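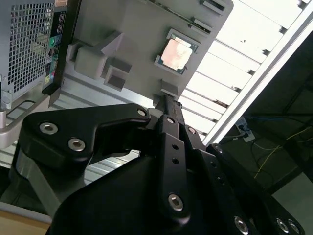
Bench and Open-Case Inspection Checklist
Processor and memory work on desktop towers

Location: Matley workshop, slatted bench
Date of inspection: June 6, 2019
Checklist version: 3
Marks used: OK / FIX / N/A

Please fill in the comments. A row of OKs is nice, but the comments are what the next person reads over coffee, and they are how this list got good in the first place. It started in March as half a page!

Part 1. Before the case is opened

1.1 Power cord out of the tower and coiled off the bench. OK
Comment: Cord hung on the hook on the wall side. Perfect spot for it, let's keep it there.

1.2 Power button held in for a few seconds with the cord out. OK

1.3 Bench slats clear of loose screws. OK
Comment: Run a magnet along the grooves as well as over the top. Small screws love those grooves. Got one on the second pass and it went straight back in the tub.

1.4 Tower lying on its side, flat, with no rocking. OK
Comment: Push down gently on each corner. If one corner gives, move the tower along until it sits across the slats properly.

1.5 Wrist strap tested and logged. OK
Comment: New strap from Dromier, and it is so much better than the old one. The clip really bites.

1.6 Parts tray beside the tower, pockets wiped out. FIX
Comment: Dust in the corners of the chip pocket. Wiped it with a dry swab and rechecked, now fine. Marked FIX so we remember to look there. A chip in its pocket should sit level, heat spreader up, with all four sides of the green edge free.

Part 2. Case open

2.1 Side panel off and stored upright, away from the walkway. OK

2.2 Cables lying where they can't be snagged. FIX
Comment: Red and yellow bundle was riding up a bit. Tucked it down by hand. No need to unplug anything for this.

2.3 Drive clips closed, drive firm in its bay. OK
Comment: I do like these blue clips. One look and you know what to squeeze.

2.4 Power supply label readable and not damaged. OK

2.5 Heatsink off, and the old paste dealt with before a new chip goes in. FIX
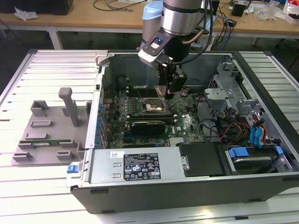 Skadton Repair Club - Bench Safety Group

Comment on 2.5: Pale residue still around the chip area at first check. Lint-free wipe, a little cleaning alcohol, and work from the outside in so the paste isn't pushed out over the board. Give it time to dry. The bottle goes back in the metal cabinet with the cap on before anyone moves to Part 3.

2.6 Memory modules that are out of the board lie in a tray slot, never on bare metal. OK
Comment: The slot between the small gray blocks is a lovely fit for a module. Use it every time, even if it is only out for a minute.

2.7 Lighting good enough to read the small white print on the board. OK
Comment: Lux meter said 300 at the bench with only the ceiling lights on, so please switch on the bench lamp too. It makes a huge difference around the socket.

Part 3. Processor in and out

3.1 Socket lever all the way up before the chip comes near it. OK
Comment: All the way means until it stops by itself. Halfway up is the usual mistake and it is an easy one to fix - just look from the side.

3.2 Chip held by its edges only. OK

3.3 Chip lowered straight down. OK
Comment: No sliding, no nudging from one side. If it doesn't want to sit, lift it straight up again and check the corner mark. I would much rather see someone try three times slowly than once in a hurry.

3.4 Nearby slots looked over for dust and stray bits. OK
Comment: Check the long black memory slots and the expansion slots under the graphics card. A flashlight held low shows everything.

3.5 Graphics card fully seated and not sagging. OK
Comment: The Quadro K420 is a small card, so it mostly looks after itself. Check the bracket screw anyway. 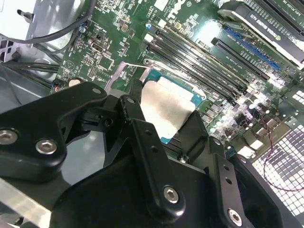
Part 4. After the chip is seated

4.1 Heat spreader sits level inside the metal frame on all sides. OK

4.2 Frame screws looked at, none standing proud. OK
Comment: Look only. Please don't tighten these as a habit. If one is truly loose, write it here and tag the tower.

4.3 Memory latches match what is in the slots. FIX
Comment: A module counts as in when both ends are down and the latches have closed on it. One latch needed a firmer push. You can hear the click, and it's a great sound.

4.4 Heat spreader clean before paste goes on. OK
Comment: No fingerprints. If you touched it, wipe it again.

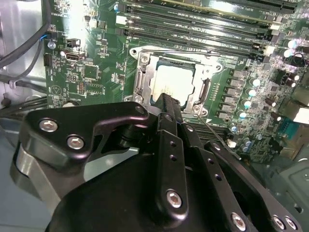 Item 4.1: processor seated in the socket frame, memory slots behind.

4.5 Paste and heatsink on, screws turned a little at a time in a cross pattern. N/A
Comment: Next visit.

Part 5. Room and people

5.1 Walkway behind the bench clear. OK

5.2 Extinguisher in place, tag in date. OK

5.3 Isopropyl at 70 percent, bottle labeled. OK
Comment: Label is getting faint. Helmy has the printed ones, order code is inside the cabinet door.

5.4 Swabs, wipes and bags stocked. FIX
Comment: Down to the last box of swabs. Added to the Dromier order.

5.5 First aid box sealed or restocked. OK
Comment: Plasters topped up. Case edges are still our number one cause of nicked fingers, so gloves for carrying, please.

Open points to carry over: faint label (5.3), swabs (5.4), heatsink (4.5).

Really pleased with this bench. The tray pockets in particular have made the work calmer, and I'd love to see the same setup at the second table. Blank copies are in the blue folder by the door.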